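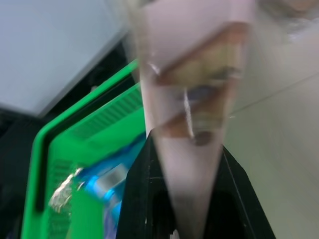 M. Benavides

I write long books. The last one came to 657 pages in its first paperback proof, across 63 chapters, and I mention this early so that anyone who writes slim novellas with generous margins can adjust what follows. Brillura 4 may treat you like royalty. It treated me like somebody moving a piano.

For anyone who hasn't been chased around the internet by the ads, Brillura is the book layout program from Droduvum. You put in a manuscript, pick a design, and get back a print file and an ebook file. It costs $200, paid once, and runs on your own computer without asking you to subscribe to anything. I had been doing my layouts in a word processor up to now, with results that my kinder readers described as "homemade."

Importing the manuscript went better than I deserved. My chapters start in at least three different ways, depending on what year I wrote them, and Brillura caught all but a few. The ones it missed were fixed by clicking on the line and choosing "Start chapter here." It also found a chapter I had numbered twice, which my beta readers had all politely walked past. There is a small orange flag in the sidebar for that sort of thing. By the end of the first afternoon I had developed feelings about the orange flag.

The front matter tool is where the fun begins, if you have a low bar for fun. Brillura offers a form: title, copyright line, edition, ISBN, and a dropdown of disclaimers. The disclaimers come in Standard, Firm, and Memoir. Standard is the one you have read a thousand times and never finished. Firm is the same with "strictly" in it twice. Memoir explains that some conversations have been compressed, and it reads as though it was drafted by someone with a sister. You can edit all of them, and you should, but do it last. Changing the book's category resets the page to the stock wording without a warning, and I lost a perfectly good acknowledgment of a fictional county that way.

Now the designs. There are plenty, and most of them are decent. The plain ones are very good: sensible margins, a real running head, and a text font that doesn't tire the eyes by chapter ten. The fancy ones are for people who want a dagger at every scene break. I tried the dagger. My book is about a lawsuit over a well, and the dagger promised things I wasn't going to deliver. I went with a short line.

You can change the scene break ornament, the drop cap, and the chapter heading separately, which I liked. You can't change the space above the chapter heading, which I liked less. Each design has its own idea of how far down the page a chapter should begin, and the fanciest one starts nearly halfway. Multiply that by 63 chapters and you're buying a lot of air at print prices.

Speed is the real complaint. The preview is supposed to refresh as you type. With a short story I used for testing, it does. With the whole novel loaded, I'd fix a comma and then watch a gray bar think it over. The manual suggests splitting a large manuscript into parts and joining them at export. This works, provided you remember that each part keeps its own settings. I did not remember. The first proof I ordered, from the print shop over in Ilow, changed fonts at Part Two. It looked deliberate enough that I briefly considered claiming it was.

Widows and orphans (the stray lines left alone at the top or bottom of a page) are handled automatically and well. There's a slider that runs from "Relaxed" to "Strict," and at Strict the program will leave a page one line short before it lets you down. Facing pages stay level most of the time. I found a handful that didn't and decided I could live with it, having lived with much worse under my own supervision.

Ebook export gave me no trouble at all, so I have very little to say about it. The table of contents works, the links go where they claim to, and the file opened on my old reader and on my phone. Italics survived. My one gripe is that the "Also by" page insists on cover thumbnails, and my early covers are best taken as a list.

Support is by email. I wrote to Droduvum regarding the resetting disclaimer and got a reply the next morning, clear and friendly, confirming that it works as designed. I wrote back to ask who had designed it. That one is still open.

Would I buy it again? Yes, with some muttering. The paperback looks like a book made by people with an office, and that was what I wanted for my $200. If your manuscript is of ordinary size, go ahead and get it. If it's a brick like mine, give yourself an extra weekend, keep a copy of your copyright page in a separate file, and check the font at the start of every part before you order the proof. The Ilow shop doesn't do refunds. I asked while holding the thing open at Part Two, and they thought it looked nice.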